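Como cuidar de uma bolsa preta acolchoada: limpar, arejar e guardar sem vincos

Adoro bolsas acolchoadas. São leves, protegem bem o que vai dentro e cabem em qualquer canto, e com um pouco de atenção duram muito mais do que a gente imagina!

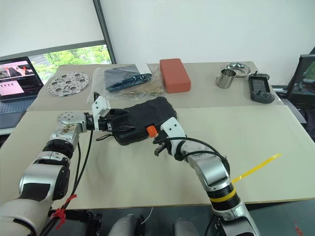

A minha primeira foi comprada para carregar cabos e carregadores, e logo virou bolsa de tudo: óculos, caderneta, lanche, agulhas de tricô. O tecido preto fosco disfarça muita coisa, mas guarda poeira nas dobras e fica com cara de cansado quando passa meses esmagado no fundo do armário. O passo a passo abaixo é o que faço duas ou três vezes por ano, e o resultado me anima toda vez.

O que separar

Uma mesa livre de um bom tamanho, para a bolsa ficar deitada
Uma escova de cerdas macias
Dois panos claros de algodão
Uma tigela com água morna e umas gotas de sabão neutro
Uma toalha seca
Papel de seda sem tinta, para o enchimento

Passo 1: esvaziar de verdade

Abra todos os bolsos e vire a bolsa de cabeça para baixo. Sacuda com vontade (de preferência na varanda!) e passe os dedos pelas costuras internas, onde se escondem migalhas, grampos e aquele recibo de junho que você jurava ter jogado fora.

Passo 2: escovar a seco

Deite a bolsa com o lado comprido virado para você. Segure uma ponta com uma mão e estique de leve o tecido com a outra, depois escove do centro para as bordas. Vire e repita. Se houver alças, escove uma de cada vez, bem esticadas.

Passo 3: passar o pano

Molhe um dos panos na água com sabão e torça até quase não pingar. O acolchoado bebe água como esponja, então vá com calma: movimentos curtos, sem encharcar. Manchas de gordura pedem uma segunda passada e um pouquinho mais de sabão. Depois, pano limpo e só com água para tirar o resto.

Passo 4: secar com paciência

Aperte a bolsa entre as dobras da toalha e deixe aberta, à sombra, por 24 horas. Secador quente nem pensar, porque pode deformar a espuma. Na metade do tempo, vire de lado e abra bem os bolsos.

Passo 5: devolver a forma

Minha parte favorita! Amasse o papel de seda em bolas frouxas e preencha primeiro os cantos, depois o meio. Alise o tecido com a palma da mão, de uma ponta à outra. Rugas leves costumam ceder em uma noite.

Onde guardar

Deitada, em prateleira arejada, sem nada pesado por cima. As alças vão soltas ao lado ou dobradas para dentro, nunca presas embaixo da bolsa, pois marcam o acolchoado. Se o armário for úmido, um saco de algodão resolve melhor do que plástico fechado.

Uma dúvida frequente é a máquina de lavar. Eu só arrisco quando a etiqueta permite, com água fria, ciclo delicado e a bolsa dentro de uma fronha bem amarrada.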